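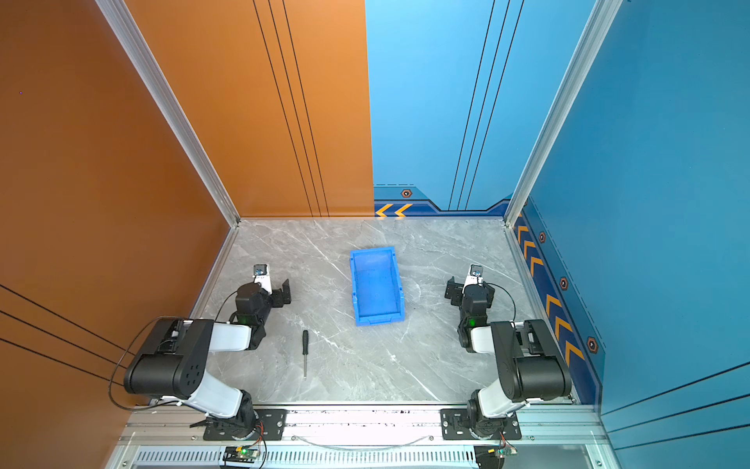

Minutes – Shared Tool Library Working Group

Home | Meetings | Minutes | Bylaws | Contact
3 min read

Meeting held 26th May, Petridis Hall, small room. Quorum was met. The chair opened the meeting and the minutes of the previous meeting were accepted with one correction: the hall rental is paid quarterly, not monthly.

1. Finances

The opening balance was $2,225. Expenses since the last meeting were $180 for insurance and $100 for shelf brackets and labels. No grant money has been received. The application to the Drinitz neighbourhood fund, for $300, has been acknowledged and a decision is expected in August.

Moved and seconded that the financial report be accepted. Carried.

2. Loan periods

The present loan period is seven days for all items. Members have asked for a longer period for garden tools and a shorter one for ladders. Discussion covered whether different periods could be recorded in Movura, the booking program now in use. It allows one period per category, so the change can be made if ladders are moved to a category of their own.

Moved that garden tools be lent for 14 days and ladders for three days, with all other items unchanged. Seconded. Carried, one opposed. The member opposed asked that the minutes record a concern about weekend jobs running over.

3. Hand tools and small items

Small hand tools are the items most often returned to the wrong place. Screwdrivers, hex keys and putty knives were discussed together. At present they are catalogued singly, and the record does not always give the tip type.

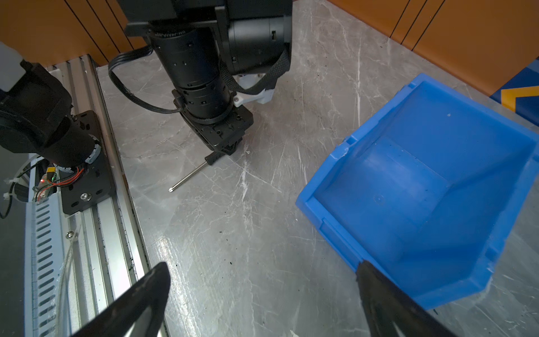
It was agreed that each screwdriver record will state tip type, tip size and handle colour, in that order. Sets will be catalogued as one item and will not be split between borrowers. A set returned incomplete will be marked unavailable until the missing piece is found or replaced.

The question of engraving was deferred. Paint marks wear off and engraved plates do not fit on thin handles – a sample of coloured heat-shrink tubing will be brought to the next meeting.

4. Late returns

A late fee was again proposed and again not supported. The existing practice will continue: a reminder on the due date, a second after three days, and a phone call after seven. Borrowing is suspended while an item is overdue.

5. Storage at Jitau Street

The lease on the Jitau Street locker ends in August. The landlord has offered renewal at the same rate. Members noted damp along the rear wall and asked that it be dealt with before signing. Power tools are to be kept on the upper shelves in the meantime.

Action: secretary to write to the landlord.

6. Other business

A second key to the cabinet is needed. Approved.

Meeting adjourned.

Comments (2) | Shares (4)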